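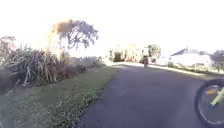
The Robot That Stopped for Nothing

A robot named Juvis had one job in the town of Mirnedham. It was supposed to carry library books along the path to people who couldn't get to the library. It had wheels, a lid, a camera and a very good opinion of its own brakes.

One bright evening in June, Juvis set off with 18 books on board. It rolled along nicely for a while. Then it slammed to a stop so hard that the books hit the front of the box like a pile of cold pancakes.

What was in the way? Nothing. There was path, and after that there was more path.

Juvis waited, rolled forward a little, and slammed to a stop again. It did this 26 times. A snail could have delivered the books sooner, although a snail would have had trouble with the lid.

Haf Phillips, whose job was to walk behind the robot, pressed the big red button. That button cuts the power to the wheels, and Juvis isn't allowed an opinion about it.

So what went wrong?

You have probably walked toward a low sun and squinted. Your eyes have a colored part called the iris, which squeezes the pupil small to keep some of the light out. You can also put up a hand or wear a hat. Juvis had no hands and had never been offered a hat.

A camera can do a bit of squinting too. It can let in light for a shorter time. But if one part of the view is very bright and another part is dark, the camera has to choose. Pick the dark part, and the bright part turns plain white. Engineers call this overexposure. Anything hiding in that white patch is hard to pick out, and that could be a bush, a bench or your aunt on her bicycle.
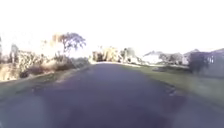
Moving makes it harder. While the camera is taking its picture, the robot keeps rolling, and the world gets smeared like wet paint under a sleeve. This is motion blur. A dark patch on the ground might be a hole, or a crack, or a shadow. Juvis looked at its smeary patches and decided that every one of them was a hole big enough to fall into.

Stopping sounds safe, and usually it is. A robot that isn't sure should slow down. But think about riding a bike behind something that stops dead for no reason at all. Iestyn Morris, aged nine, thought about it very quickly while steering into the grass. He was fine. His sandwich was not.

Engineers have a name for this mistake as well: a false alarm. The opposite mistake is a miss, when something really is there and the robot carries on. A miss is worse. The trouble is that if you make a robot less jumpy, it may start missing things, so you can't just tell it to calm down. (This doesn't work on people either.)

Catrin Jarman, who looks after Juvis, looked through 1,113 of its pictures and then made 3 changes. She put a small shade over the camera. She added a sensor that measures distance with sound, the way a bat does. And she taught Juvis to slow down gently first and check again before using the brakes.

Haf still walks behind it with the red button. Juvis now wears its shade in all weather, including rain.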